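### 4.2 Sichtprüfung ungeschälter Knollen

Dass sich die Eignung einer Speisekartoffel an der Schale ablesen lasse, gilt in der Küchenpraxis als ausgemacht. Die Belege dafür sind dünn. Peixoto stützt sich im Abschlussbericht zum Projekt Trivimis auf 1.722 Beurteilungen durch Küchenpersonal, von denen 81 Prozent mit dem Befund nach dem Aufschneiden übereingestimmt haben sollen. Wie viele der Knollen ohnehin makellos waren, teilt der Bericht nicht mit. Bei einer durchweg guten Partie erreicht man einen solchen Wert auch, wenn man gar nicht hinsieht.

Wir haben das Verfahren deshalb in der Lehrküche Sollero mit 14 Personen wiederholt. Jede Knolle wurde einzeln und ungeschält vorgelegt und sollte einer von drei Stufen zugeordnet werden: verwendbar, nach Ausschneiden verwendbar, zu verwerfen. Anfassen war nicht erlaubt. Gerade diese Einschränkung halten wir im Nachhinein für fragwürdig – wer Kartoffeln putzt, drückt sie, dreht sie und riecht notfalls daran.

Einig waren sich die Beurteilenden bei grünen und stark gekeimten Knollen. Strittig blieben die kleinen Verfärbungen. Ein rötlich brauner Fleck wie in Abbildung 3 kann oberflächlich sein oder sich im Fleisch fortsetzen; von außen ist das nicht zu entscheiden. Mehr als 31 Prozent der Urteile zu solchen Stellen fielen beim zweiten Durchgang anders aus als beim ersten, und zwar bei denselben Personen. Die von Pacheco vorgeschlagene Feinskala mit sieben Stufen würde an dieser Stelle nur eine Genauigkeit vortäuschen, die das Auge nicht hergibt.

Ungeklärt ist außerdem der Einfluss der Unterlage. Auf einem hellblauen Teller mag die gelbbraune Schale wärmer wirken als auf grauem Grund, und ein Glanzlicht kann flache Dellen überdecken. Geprüft haben wir das nicht.
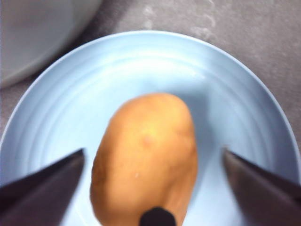

**Abbildung 3.** Ungeschälte Kartoffel auf hellblauem Teller, mit kleinem rötlich braunem Fleck in der Schale.

### 4.3 Vergleich mit dem Befund nach dem Schälen

Für den Vergleich wurden die Knollen mit dem Sparschäler geschält und längs halbiert. Das Schälen entfernt allerdings einen Teil dessen, was beurteilt werden soll. Die Übereinstimmung mit der Sichtprüfung ist daher mit Vorsicht zu lesen.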